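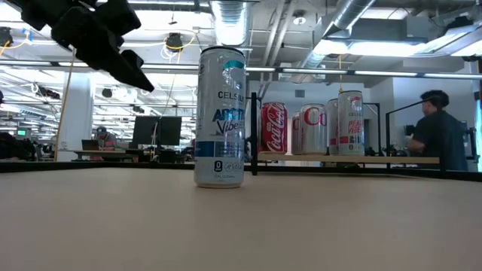
Page last changed: 16th January

Products > Apps > Audio > Suseto

Suseto for Android and iOS

Suseto is a voice memo app with a search box. You record as you would in any other recorder, and when you stop, the app writes out the words and files the text next to the sound. Later you type a word you remember saying and Suseto takes you to the point in the recording where you said it.

All of the work is done on the phone. There is no account to set up, and recordings aren't sent to us or to anyone else. If you want copies on a second device you can turn on folder sync, which uses whatever cloud folder you already have.

Recording

Tap the red button to start and tap it again to stop. The screen can be off while you record. A single memo can run up to 60 minutes, after which Suseto closes the file and opens a new one without losing any sound in between. The two files are kept together in the list and play as one.

Calls will pause a recording on most phones. It doesn't restart by itself when the call ends — a notification asks whether you want to go on or save what you have.

Sound is stored as M4A by default. WAV can be chosen under Settings, Sound, and takes a lot more room.

Search

Results show the line of text with the word marked, the memo title, and the time in the recording. Tapping a result starts playback 3 seconds before the word. The lead-in can be changed or switched off.

Names are the weak spot. Teodoro Barrios, who wrote the search part of the app, added a word list where you can enter names and work terms you use often. Words on the list are picked up in new memos only. To apply them to an older memo, open it and choose Write Out Again.

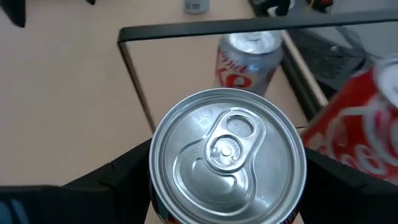 Can lid with the tab closed

Languages

Suseto can write out memos in nine languages. English comes with the app and the others are separate downloads. The largest language pack is 487 MB, so you may want to be on Wi-Fi. Packs can be removed at any time and the text already written stays where it is.

Mixing two languages in one memo doesn't work well at the moment. The app goes by the language set when you start recording.

Getting your memos out

Each memo can be shared as sound, as plain text, or as both in a zip file. Export All is in the main menu and makes one folder per month. Subtitle files (SRT) are available for anyone who wants to put the text under a video.

Memos from our older app, Imrie, can be brought in on Android. Open Suseto, go to Settings, Import, and pick the Imrie folder. Titles and dates carry over. Color tags don't.

What you need

Android 11 or later, or iOS 16 or later
4 GB of memory for writing out text; recording alone works with less
Free storage for at least one language pack if you don't use English
Microphone permission, and notifications if you want the call prompt

Older phones will write out long memos slowly. You can set Suseto to wait until the phone is charging.

Price

The app is free for recording, playback and export. Search and written text are a one-time purchase made inside the app, and the purchase covers all language packs. There are no ads in either version.

Known problems in this version

Some Bluetooth headsets record at low volume on Android. Pick Phone Microphone under Settings, Sound until this is fixed.
The search box loses its text if you rotate a tablet.
Folder sync may list a renamed memo twice. Deleting the older entry is safe.

Suseto is made by Gesa. Development: Teodoro Barrios and Dušan Krajčí. Support and manual: Femi Okonkwo. Problems can be reported from inside the app under Help, Send a Report — the report includes your phone model and app version, and no recordings unless you attach one.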